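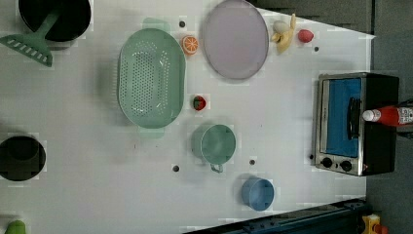 Sorting Toy Kitchen Items with the Brilik Arm
Student project report, Okden robotics class
25 May 2018

1. Task

Our class was asked to choose one household job and get a robot arm to do part of it without a person steering. We chose clearing a kitchen table. The arm had to find an object on the table, pick it up, and put it in the right place: food on the plate, dishes in a bin beside the table. We used toy kitchen items because they are light and nothing breaks when it gets dropped.

The project started in December and ran to the end of the spring term.

2. Equipment

The arm is the Brilik, which the class already had. It is mounted on a rail so that it can reach both ends of the table. An overhead camera looks straight down at the white top. The control program is called Bukach, after the folder it was first saved in. It was written in Python by last year's class and we changed most of the part that deals with grasping.

The object set includes a banana, an egg, an orange slice, a colander, a slotted spatula, cups, pots, a plate, a ketchup bottle and a toaster oven. The oven is never picked up. It is an obstacle, and the arm has to plan around it.

3. Method

We collected 212 pictures of the table with the items in different positions. Each item was outlined by hand and given a name. We kept the lights the same for all of them, which we now think was a mistake (see section 5).

The program finds the items, then picks a grasp for each one. We wrote 3 kinds of grasp:

Top grasp, for fruit and the egg
Rim grasp, for cups and pots
Handle grasp, for the spatula

The colander gave us the most trouble in this part. It is wide and has a smooth rim, and the mint green is the same as the spatula and one of the cups. When the spatula was close to it the program often joined them into one object. We fixed most of this by adding more pictures of the green items near each other.

The holes in the tabletop were also a problem at first. The program marked them as small dark objects and the arm went down to get them. We saved their positions in a file and told the program to skip anything that small at those spots.

4. Tests

We ran 100 pick attempts with the food and another 100 with the dishes. An attempt counted as good if the item was lifted and let go over the right place. Food did better. The egg was the worst of the food items because it rolled when one finger touched it first. With the dishes, most of the misses were rim grasps on pots that stood near the table edge, where the camera saw only part of the circle.

5. Problems and changes

Afternoon sun changed the color of the plate in the camera picture and the program lost it. We closed the blinds for the tests. A better fix would be more training pictures in different light.

The Farouk gripper pads we tried in the spring were softer and held the egg better, but they slipped on the spatula handle. We went back to the first pads.

6. Next steps

Add pictures taken in daylight
Write a side grasp for the ketchup bottle
Move the camera higher so the whole table is in view
Let the arm try again after a miss before going on to the next item

The code and the outlined pictures are on the class drive in the Bukach folder.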